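Pelia Street Residents Association
Minutes, November general meeting
Location: upstairs room, Drallora branch library

Present: Aisling Tully (chair), Nermin Aksoy, Halyna Fedoruk, Wen-hsiung Yen, Chak-lun Fu (minutes). Others on sign-in sheet.
Apologies: the Wu household.

Called to order 7:05 pm. October minutes approved, one fix: the leaf pickup quote was per truck, not per street. Moved Nermin, second Halyna.

1. Storm drain at the bottom of the hill

Still backing up. Wen-hsiung called the city again, got a ticket number, no date. Water reached the second step at the corner house during the last heavy rain. Discussion of whether residents should be clearing the grate themselves. Aisling says yes for leaves, no for lifting the grate. Halyna wants it written down that she asked for this in spring.
Written down.
Wen-hsiung to send photos of the standing water to the city with the ticket number in the subject line. Anyone else who has photos, send to him, not to the whole list please.

2. Parking

Long one. Permit proposal from last meeting went out to all households. Replies mixed, mostly from the north end, hardly any from the apartments. Nermin points out that the form went out as an attachment and a lot of people don't open those. Will redo as paper, through mail slots.

Question from the floor about visitor passes. City gives 2 per household under the current scheme, no extras. Someone asked about home care aides. Aisling did not know, will ask.
Argument about the blue van. Chair moved us on.

No vote. Back on agenda next time with real numbers.

3. Street history sign

Halyna has been to the county archive. Oldest deed she could find that mentions the lane is 1783, and it has it as a cart track to the mill, no name. "Pelia" shows up much later. She would like the year on the sign. Wen-hsiung asked if we are sure the mill lane and our street are the same thing, since the creek was moved. Halyna says the boundary stones match. Agreed to put the date on provided the archive will confirm in writing.

Sign quote from Tendano came in higher than hoped. The enamel is what costs. Painted aluminum is cheaper but the last one faded. Nermin to ask for a smaller size in enamel. Wording to be kept short, Halyna to bring a draft — no more than four lines.

4. Money

Balance fine. Dues in from almost 100 households, better than last year at this point. Reminder goes in the newsletter. Cash box from the bake sale still has not been counted by a second person, Nermin and Chak-lun to do it after the meeting. (Done, matches.)

Insurance renewal due before the new year. Same company, slightly more. Approved, none against.

5. Snow shoveling list

Need more names. Current list is three teenagers and Wen-hsiung. Aisling will ask at the high school about service hours. People who want their walk cleared need to sign up even if they were on last years list, it does not carry over.
Salt bucket goes back by the mailbox as before. Please put the lid back on.

6. Winter clothing and furniture swap

Same format as before, church hall lower level, doors at 10 am, done by 1. Clothing on the tables, sorted by size, furniture along the back wall. Nothing gets left behind this time, we paid for hauling last year. If you bring a couch you take the couch home if it doesn't go.

Halyna asked that clothes come washed and folded. Agreed. No pillows or mattresses, hall rules. Sheets and blankets OK. Shoes in pairs, tied together.
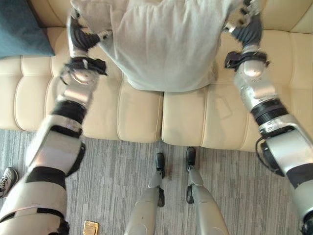

Photo: Nermin Aksoy

Furniture: send a picture and measurments to Nermin ahead of time so she can plan the wall. She also wants to know if it came from a home with pets or smokers. Wen-hsiung has the use of a truck for the morning, pick ups on our street only, 2 trips at most, ask early. Someone needs to be home to help carry.

Coffee: Chak-lun. Hall key: Aisling gets it the evening before. Still need people for set up and for sweeping after.

7. Other business

Streetlight out by the bus stop, reported. Lost gray cat has been found, posters can come down. Request to move meetings half an hour later, show of hands about even, leave as is for now.

Wen-hsiung raised the hedge at the corner again, can't see oncoming cars when turning left. Aisling will speak to the owner first before anything goes to the city.

Action items
Wen-hsiung — drain photos to city, truck
Nermin — paper permit form, smaller sign quote, furniture list
Halyna — archive letter, sign draft
Aisling — care aide question, high school, hall key, hedge
Chak-lun — dues reminder in newsletter, coffee

Adjourned 8:40 pm. Next meeting same room, Chak-lun to confirm the booking and email round.

Minutes taken by C. Fu. Corrections to me before the next meeting please, not at it.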